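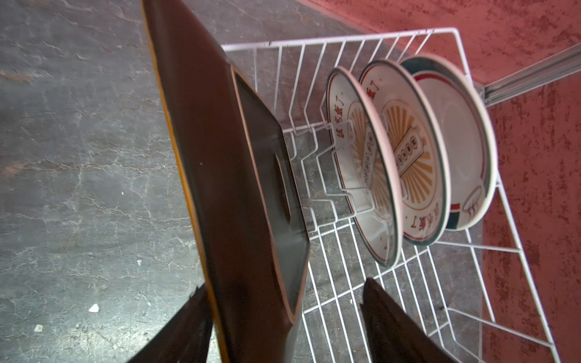 둥근 도자기 접시가 꽂힌 흰색 와이어 건조대와 세로로 든 짙은 색 직사각형 쟁반

와이어 건조대에 쟁반과 접시를 함께 세워 말리는 방법

분류: 주방 관리 > 설거지와 건조
적용 대상: 칸막이가 있는 상판 거치형 와이어 건조대, 테두리가 있는 서빙 쟁반, 지름이 비슷한 둥근 접시

이 문서는 Orncombe 주방 관리 안내의 한 항목이다. 세척 방법은 다루지 않으며, 헹굼이 끝난 그릇을 건조대에 배치하고 말린 뒤 수납하는 단계까지만 설명한다. 싱크대 위에 걸치는 선반형 건조대와 벽걸이형 건조대는 구조가 달라 별도 항목을 참고한다.

1. 용어

칸막이: 바닥에서 위로 솟은 지그재그 모양의 와이어. 인접한 두 칸막이 사이가 접시 한 장이 들어가는 칸이 된다.
바닥살: 건조대 바닥을 이루는 평행한 와이어. 접시의 아래쪽 가장자리가 닿는다.
상단 테두리: 바구니 윗부분을 두르는 와이어. 큰 그릇이 기댈 때 하중을 받는다.
안쪽 홈: 쟁반 테두리 안쪽의 한 단 낮은 면. 모서리가 둥근 것과 각진 것이 있다.
굽: 접시 바닥의 둥근 돌출부. 제품에 따라 높이 차이가 크다.

2. 준비

2.1 건조대 위치
건조대는 평평한 상판 위에 놓고 네 귀퉁이를 차례로 눌러 흔들림을 확인한다. 한쪽이 들리면 위치를 조금 옮겨 다시 눌러 본다. 상판 이음매나 실리콘 마감선 위에 다리가 걸치면 대체로 흔들린다. 종이를 접어 괴는 방법은 물을 먹으면 두께가 변하므로 쓰지 않는다. 필요하면 실리콘 패드를 쓴다.

벽과 건조대 사이에는 손등이 들어갈 만큼의 틈을 둔다. 벽지나 질감 도장으로 마감한 벽이라면 틈을 더 넓게 잡는다. 요철이 있는 벽은 튄 물이 오목한 부분에 남아 얼룩이 되기 쉽고, 닦아 내기도 매끈한 타일보다 번거롭다.

2.2 물받이
물받이가 딸린 제품은 배수구가 싱크볼 쪽을 향하도록 놓는다. 물받이가 없으면 건조대보다 사방으로 조금 큰 흡수 매트를 깐다. 무늬가 있는 석재나 석재풍 상판은 고인 물이 눈에 잘 띄지 않는다. 매트를 쓰지 않을 때는 건조가 끝난 뒤 손바닥으로 상판을 훑어 물기를 확인한다.

2.3 코팅 점검
흰색 코팅 와이어는 용접 부위와 칸막이 끝에서 먼저 벗겨진다. 다음 세 곳을 본다.

- 칸막이와 바닥살이 만나는 지점
- 상단 테두리의 꺾인 모서리
- 다리 끝

갈색 점이 보이면 그 칸은 비워 둔다. 유약을 바르지 않은 굽에 녹물이 배면 일반 세제로는 빠지지 않는다. 벗겨진 면적이 작으면 식품 접촉이 가능한 보수용 코팅제를 바를 수 있으나, 여러 칸에 걸쳐 벗겨졌다면 건조대를 교체하는 편이 낫다.

3. 배치 순서

3.1 접시를 먼저 꽂는다
접시는 안쪽 칸부터 채운다. 앞면이 모두 같은 방향을 향하게 하고, 굽이 칸막이 위에 걸리지 않도록 바닥살까지 내린다. 접시가 바닥살에 닿기 전에 멈추면 굽이 걸린 것이다. 억지로 누르지 말고 들어 올려 한 칸 옮긴다.

지름이 다른 접시가 섞여 있으면 큰 것을 안쪽에 둔다. 깊이가 있는 파스타 접시나 국그릇은 한 칸씩 건너 꽂는다. 얇은 평접시는 칸을 비우지 않아도 되지만, 칸이 남는다면 굳이 붙일 이유가 없다.

3.2 쟁반의 방향을 정한다
직사각형 쟁반은 긴 변을 아래로 눕혀 세우는 방법과 짧은 변을 아래로 하여 높이 세우는 방법이 있다.

긴 변을 아래로: 무게중심이 낮아 안정적이다. 건조대 안쪽 길이가 쟁반 긴 변보다 길어야 한다.
짧은 변을 아래로: 차지하는 폭이 좁다. 상단 테두리가 쟁반 높이의 절반에 못 미치면 앞이나 옆으로 쓰러질 수 있다.

건조대 길이가 허락하면 긴 변을 아래로 한다. 길이가 모자라면 짧은 변을 아래로 하되 3.4의 조건을 따른다. 쟁반을 접시 위에 가로로 얹는 방법은 권하지 않는다. 아래 접시의 통풍이 막히고 안쪽 홈에 물이 고인다.

3.3 물을 턴다
쟁반은 평접시와 달리 테두리 안쪽에 물이 남는다. 건조대에 넣기 전에 다음과 같이 처리한다.

(1) 싱크볼 위에서 쟁반을 세로로 든다.
(2) 한쪽 모서리가 가장 아래로 오도록 비스듬히 기울인다.
(3) 물줄기가 끊기고 방울로 바뀔 때까지 기다린다.
(4) 반대쪽 모서리로 기울여 한 번 더 뺀다.

안쪽 홈의 모서리가 둥근 쟁반은 이 과정이 빠르다. 모서리가 각진 쟁반은 (4)까지 마친 뒤에도 구석에 물이 남는 일이 많으므로 마른 행주 끝을 대어 빨아낸다. 손잡이 구멍이나 접합부가 있는 쟁반도 같은 방법으로 처리한다.

3.4 쟁반을 넣는다
쟁반은 접시 줄과 나란하게 넣는다. 대각선으로 걸치면 칸을 여럿 차지하고 접시의 가장자리를 누른다.

(1) 쟁반 양쪽 변을 잡고 세운다. 한 손으로 잡을 때는 위쪽 변의 가운데를 잡는다.
(2) 안쪽 홈이 있는 면을 접시 반대쪽으로 돌린다.
(3) 넣을 칸 바로 위에서 수직으로 내린다. 비스듬히 밀어 넣으면 칸막이 끝이 표면을 긁는다.
(4) 아래쪽 변이 바닥살에 닿은 것을 확인한다.
(5) 윗부분을 상단 테두리나 칸막이 쪽으로 가볍게 기대고 손을 뗀다.

짧은 변을 아래로 세울 때는 (5)에서 쟁반이 벽 쪽으로 기대도록 한다. 손을 뗀 뒤 건조대를 가볍게 밀어 보아 쟁반이 움직이면 위치를 다시 잡는다. 접시와 쟁반 사이에는 빈칸을 하나 이상 둔다.

쟁반 테두리가 두꺼워 칸에 들어가지 않는 경우가 있다. 이때는 칸막이를 벌리지 말고 칸막이 줄 바깥쪽, 건조대 옆면과의 사이 공간을 쓴다. 와이어를 손으로 벌리면 코팅에 금이 가고, 옆 칸의 간격도 좁아진다.

4. 하중

허용 하중은 건조대마다 다르므로 제품 표기를 따른다. 계산 예는 다음과 같다.

쟁반과 접시를 합한 무게: 1,473 g
컵과 수저통 등 나머지: 2,515 g

두 값을 더해 표기된 허용 하중과 비교한다. 그릇 무게는 주방 저울로 한 번만 재어 적어 두면 된다. 무거운 냄비를 쟁반과 같은 쪽에 몰아 두면 총 무게가 기준 안이어도 반대쪽 다리가 들릴 수 있다. 2,000 g이 넘는 조리 도구는 건조대에 올리지 않고 따로 매트 위에 엎어 둔다.

5. 건조

창문이나 환풍기를 이용해 공기를 움직이게 한다. 선풍기를 쓸 때는 약풍으로 하고 쟁반의 넓은 면에 바람이 정면으로 닿지 않게 한다. 세워 둔 쟁반은 바람을 받으면 접시보다 쉽게 밀린다.

건조 중간에 쟁반을 한 번 뒤집으면 아래쪽 변에 맺힌 물을 줄일 수 있다. 번거로우면 생략하고, 꺼낼 때 그 변만 닦는다. 도자기 접시는 바닥살에 닿은 자리와 굽 안쪽이 가장 늦게 마른다.

재질별 주의 사항

옻칠 또는 칠 마감: 장시간 물기에 두지 않는다. 물을 턴 뒤 행주로 한 번 닦고 세운다. 직사광선을 피한다.
플라스틱: 물방울이 잘 퍼지지 않아 자국이 남는다. 짙은 색일수록 자국이 또렷하므로 극세사 천으로 마무리한다.
목재: 칸막이에 닿는 자리에 눌린 자국이 생길 수 있다. 얇은 면 행주를 사이에 끼운다.
금속: 코팅이 벗겨진 와이어와 직접 닿지 않게 한다.

쟁반의 재질을 알 수 없으면 칠 마감에 준해 다룬다.

6. 꺼내기와 수납

넣은 순서의 반대로 꺼낸다. 쟁반을 먼저 들어내고 접시를 앞쪽부터 뺀다. 접시를 먼저 빼다가 쟁반이 빈칸 쪽으로 넘어지는 사고가 잦다.

쟁반은 수직으로 들어 올린 뒤 건조대 밖에서 눕힌다. 안쪽 홈, 테두리 밑면, 손잡이 순으로 손가락을 대어 물기를 확인한다. 홈 안에 더 작게 파인 부분이 있으면 그곳도 만져 본다. 짙은 색 쟁반은 눈으로 보아서는 남은 물을 놓치기 쉽다.

수납장 안에서도 쟁반은 세워 두는 것이 좋다. Kestcombe 파일형 칸막이처럼 바닥에 고정되는 제품을 쓰면 쟁반을 한 장씩 꺼낼 수 있다. 칸막이 없이 겹쳐 눕힐 때는 사이에 종이 행주를 넣는다.

7. 문제와 조치

증상: 쟁반 아래쪽에 흰 줄이 남는다.
원인: 바닥살에 닿은 물이 마르면서 남은 물때.
조치: 희석한 구연산수를 천에 묻혀 닦고 헹군다. 칠 마감에는 쓰지 말고 미지근한 물로만 닦는다.

증상: 쟁반이 자꾸 미끄러져 눕는다.
원인: 바닥살이 쟁반의 변과 같은 방향으로 나 있다.
조치: 건조대 방향과 칸 방향을 확인하고, 바닥살을 가로지르는 위치에 세운다. 구조상 불가능하면 바닥에 실리콘 망을 깐다.

증상: 접시끼리 부딪치는 소리가 난다.
원인: 칸막이가 휘었거나 접시가 바닥살까지 내려가지 않았다.
조치: 3.1의 방법으로 다시 꽂는다. 휜 칸은 사용하지 않는다.

증상: 건조대 아래에서 냄새가 난다.
원인: 물받이나 매트가 마르지 않았다.
조치: 매트를 걷어 빨고, 상판과 다리 밑을 닦은 뒤 완전히 말려 다시 놓는다.

8. 건조대 세척

매주 한 번 그릇을 모두 비우고 건조대를 싱크볼로 옮긴다. 중성세제를 묻힌 부드러운 솔로 칸막이를 아래에서 위로 문지른다. 지그재그로 꺾인 부분은 물때가 모이는 곳이므로 칫솔 크기의 솔을 쓴다. 철 수세미와 연마제는 코팅을 깎아 내므로 사용하지 않는다. 헹군 뒤 뒤집어 물을 빼고, 다리 끝의 고무 캡이 분리되는 제품이면 캡을 빼서 따로 말린다.

관련 항목
상판 거치형 건조대의 크기 고르기
서빙 쟁반 물때 제거
칠 마감 식기의 보관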